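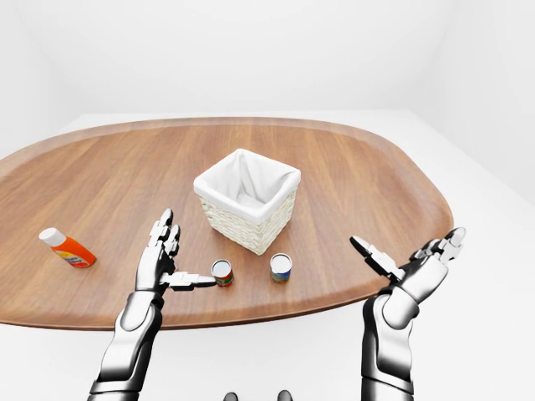

Tamon's basket task in simulation: two cans, an orange bottle, two hands.

Jul 29, 2019

I finally read the Tamon write-up properly, after three people sent it to me. The claim is that a policy trained only on rendered tables learns to clear small items into a basket, and that it got 163 out of 300 trials right on layouts it hadn't seen. Fine. That's a bit over half, and I'd like to know which half.

My guess is the cans. A can standing upright on a bare table in a plain white room is about the kindest thing you can give a robot hand. A bottle lying on its side is meaner, and the paper never splits the score by object. It does say failures were "mostly grasp related", which could mean anything.

Then there are the seeds. They trained 7 and report the best 4. Why? I looked in the appendix and found a table of learning rates.

I do like the reset trick, where a failed trial restarts from the moment before contact. Gemell tried something close to it in March and got nowhere, so I'd want to see it run on their code before I believe the gain comes from there.

No real hardware results yet. I've asked for the per-object numbers and will add them to this post if they come.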